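Skudau Head Rig and Store Tasks Recording Set

From the Barta lab bench, with notes on how we use it
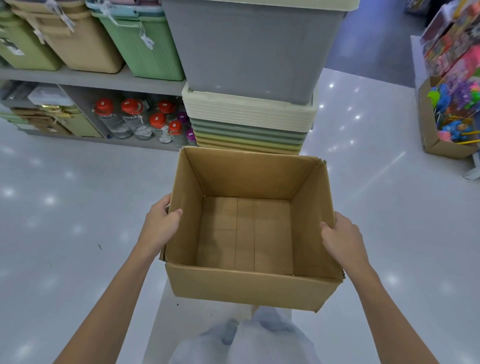
Skudau is the head-worn recording rig we build for people who want to teach robots two-handed work by watching people do it first. It came out of our own study on carrying and restocking, led by Zainab Igwe, and we've kept it close to what that study needed — a light headband, one camera looking down past the nose, and a small recorder that clips to a belt. The view is tilted low on purpose, so that when a wearer carries an open cardboard box down a store aisle at waist height, both hands stay in sight, the left thumb hooked over the rim and the right fingers resting inside. That grip matters a great deal to us! Our earlier chest mount lost the fingers behind the box wall again and again, and a robot can't learn much from a pair of wrists.

What the method is

We record a person doing an ordinary job, work out where the hands are and what they're touching, and train a policy that a two-armed robot can follow. No one has to steer the robot during recording, so a session can happen in a working shop with the shelves just as they are. The store set that comes with the rig has 1532 clips, all labeled for left hand, right hand and the object held.

What we found

Adaeze Olatunji trained the same policy on chest clips and on head clips. The head version was clearly better at keeping a box level through a turn, and a little worse at setting it down, where wearers tend to look away early. Jummai Anozie is working on that now, and her notes are included with the set (do read them, they're very good).

In the case

Headband with camera
Belt recorder
3 batteries
2 charging cables
Printed fitting guide

Fitting takes a few minutes the first time. Long hair is fine, and so are most glasses, though thick frames can push the band up a bit. Uchenna Iyamu answers fitting questions and is happy to look over a test clip before you start.

Rigs ordered now ship in January.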